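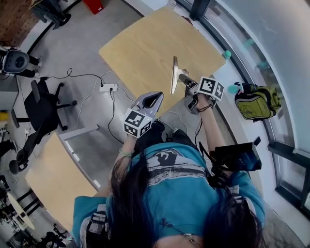

Working at the table with a gripper in each hand. The white cubes carry the printed markers.

How to Set Up the Flevora Two-Hand Kit (and What to Check Before You Pay for It)

By Sanaa Helmy

Flevora sells its handheld gripper kit with the line "from box to first demonstration in 20 minutes." I have set it up four times now and have never come close. My best time is 40 minutes, and that was with the software already installed. The steps below are the ones I use, in the order I use them, which differs from the order in the printed guide.

You should already know why you want demonstration data and what arm you plan to train with it. If you don't, stop here and keep your money.

What you need

Both grippers with their marker cubes
The recording unit, its straps and the cables
A power strip within reach of where you'll work
A table with a plain top
A second person for the first session

The guide says one person can do it all. One person can, if that person enjoys taking the grippers off and putting them back on every time the software wants a click.

Step 1. Fit the cubes

Slide each cube onto its mount and press until it clicks. Then try to wiggle it. On my first kit the right cube had a little play in it, and the tracking drifted all afternoon before I thought to look. Support at Flevora told me this was "within tolerance." I put a strip of tape under the mount and the drift went away, so make of that what you like.

Don't touch the printed faces more than you have to. Fingerprints are fine, scratches are not.

Step 2. Run the cables before you strap anything on

Lay the cables out on the floor first. Leave slack for a full reach with both arms, then add a bit more. Keep them out from under chair wheels. The guide shows the wearer standing in a bare room with no furniture in it, and I'd love to know who works in a room like that.

Step 3. Straps

Tighten the wrist straps until the grippers don't slide when you let your arms hang. Long hair is fine, but check that none of it is caught under a strap. The product page calls the kit "weightless." It isn't. Plan on a break every 12 minutes or so for the first day, especially for the hand on the heavier side.

Step 4. Calibrate

Start the calibration routine and hold both grippers out in front of you with the cubes in view. Open and close each set of fingers slowly, all the way. If the software reports success in the first couple of seconds, run it again. I've had it pass with one gripper pointed at the wall.
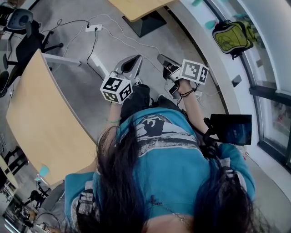
Both grippers held out from a seated position on the floor.

You can calibrate sitting or standing. Flevora says posture makes no difference. Ismail Fahmy, who shares the kit with me, gets cleaner results when he sits, and I get the same either way. We haven't tested it properly and neither, as far as I can tell, has Flevora.

Step 5. Record something boring

Pick up one small object, move it a hand's width, put it down. Do that ten times and play every take back before you record anything you care about. Look for jumps in the path when a cube turns away from view. If you see them, slow down and keep your wrists flatter.

Step 6. Check the export

Open the exported files in whatever you'll train with. Do it on day one. The February update changed the folder layout and broke our import script without a word in the release notes.

Should you buy it?

The grippers are decent and the fingers close evenly. Spare cubes and straps came to 400 dollars on top of our order, and I'd call those parts necessary. The Brekke kit is clumsier to hold but its spares are cheaper. Ask for a loan unit first, and time the setup yourself.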